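Sprechnotizen: Reste vom Buffet, was bleibt übrig und warum
Edeltraud Kälin, Fachtreffen Gemeinschaftsverpflegung, 18.09.2025 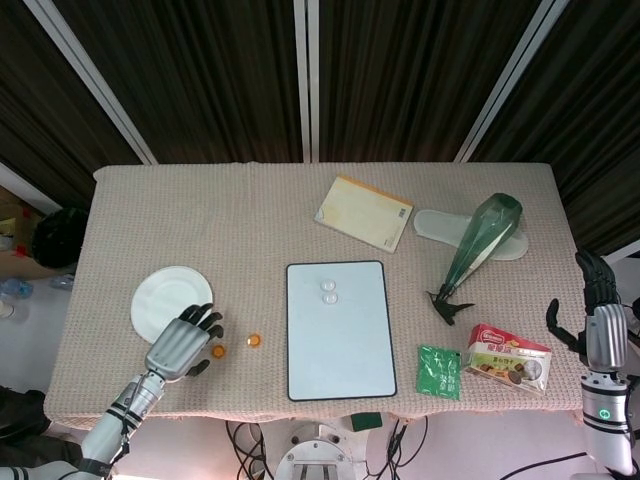

Begrüssung kurz halten. Dank an Jonalyn Villanueva für die Einladung. Fragen bitte erst am Schluss, ausser jemand versteht einen Begriff nicht.

Einstieg: Wer von Ihnen hat schon einmal ein Buffet für zu viele Leute bestellt? Hände abwarten.

Ausgangslage: Wir haben im Betrieb Flusmont 185 Anlässe ausgewertet, vom Apéro bis zum Mittagsbuffet. Erfasst wurde, was nach dem Abräumen in die Tonne ging. Tellerreste und Buffetreste getrennt. Zusammen waren es 1233 Kilo.

Buffetreste: der grössere Teil. Brot, Blattsalat und Reis führen die Liste an. Fleisch bleibt selten liegen. Gebäck wird oft vom Personal mitgenommen und taucht in den Zahlen deshalb nicht auf. Das offen sagen, die Frage kommt sonst sowieso.

Tellerreste: hängen stark von der Tellergrösse ab. Analyn Manalo hat an zwei Standorten kleinere Teller ausgegeben. Die Gäste gingen häufiger nachholen, die Reste gingen zurück. Beschwerden gab es wegen der Schlangen. Seither steht dort das Buffet von beiden Seiten offen.

Anmeldungen: Bei Anlässen mit 300 Angemeldeten fehlt regelmässig ein Teil der Leute, bei kostenlosen Anlässen mehr als bei bezahlten. Danish Swati bestellt warme Speisen inzwischen in zwei Stufen. Die zweite Stufe ruft er erst ab, wenn die ersten Gäste sitzen. Geht nur, wenn die Küche im Haus ist.

Nachfüllen: In der letzten halben Stunde nur noch kleine Schalen. Halb leere grosse Platten wirken abgegessen, darum füllt das Personal sie aus Gewohnheit auf. Hier Pause machen, Beispiel Sommerfest erzählen.

Kosten: Wareneinsatz der Reste etwa 3000 Franken, ohne Arbeitszeit und Entsorgung.

Falls Zeit bleibt: Mitgeben in Boxen. Kühlkette, Beschriftung, wer haftet. Merkblatt liegt am Ausgang.

Danach Übergabe an Genalyn Samonte, Thema Einkauf.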